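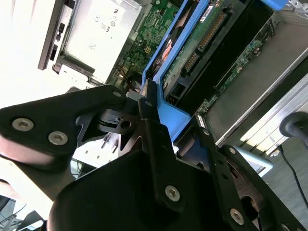 ## 7 Skip Hire and the Price on the Phone

Most people who hire a skip have done it once before, or never. The trade knows this, and its prices are set with it in mind.

Take the firms serving Rundton and Fivton. Each advertises a "fixed price", yet the figure given on the phone seldom covers the road permit, the extra days or the charge for a load above the rim. A customer told 13 days' hire may find that the clock started when the order was placed – a point made in small type, if at all.

We should be just as wary of recycling claims. A firm that says it recycles nearly everything rarely says who weighed it, or where the rest went.

This chapter follows one load from a driveway in Vakside to the tip and asks who is paid at each stage. Readers who skipped the section on weighbridges should go back to it first.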